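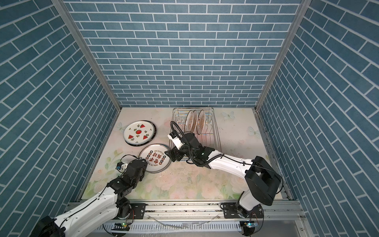

1/ OK, dish rack people, gather round. I have been doing the plates by hand since the dishwasher quit in October and I have OPINIONS now. Thread!

2/ First one: plates go in standing up, on their edges, every time. I used to pile them flat on a towel and then wonder why the bottom one was still wet at breakfast. A wire rack with proper slots fixed that in one night.

3/ Stainless steel wire, by the way. I had a coated one from a shop in Loltside and the coating peeled right where the plates sit, so there were little rust freckles on everything. Never again!

4/ Skip a slot between plates if you have the room. Two plates leaning on each other stay damp in the middle (mine always want to cuddle up, I pull them apart and they slide right back).

5/ I am also completely gone on mismatched plates. Watermelon slices with a dark rim next to white with red lettering and a silver-grey one? Yes please. Brownish-gold rings with lettering going round the edge? Also yes. Matching sets make me nervous, you break one and the whole thing feels ruined.

6/ Most of my odd ones come from the thrift place in Sistby. Last haul was 3 plates and a gravy boat I did not need and love very much.

7/ Patterned surfaces!! Roses, butterflies, the whole grandma garden. I know everybody wants plain white counters but washing up is so much nicer when there's something pretty under the rack. Pale ones do show every speck though, so wipe the front edge, that's where the crumbs end up.

8/ And blue brick wallpaper with pink roses works. I will take no questions. My sister's kitchen in Susbridge is all beige and I come home and just feel happier.

9/ Order I wash in: glasses, then plates, then anything greasy. Change the water before the pans. I skipped that for around 27 years and my glasses were cloudy the whole time, I thought that was just how glasses looked.

10/ Someone asked about metallic rims. I keep mine out of the microwave and use the soft side of the sponge. The rough side took a bit of gold off an old saucer and I'm still sad.

11/ Ok the sink is full again. Send me your weirdest plate, I want fruit, I want birds, I want lettering I have to turn the plate around to read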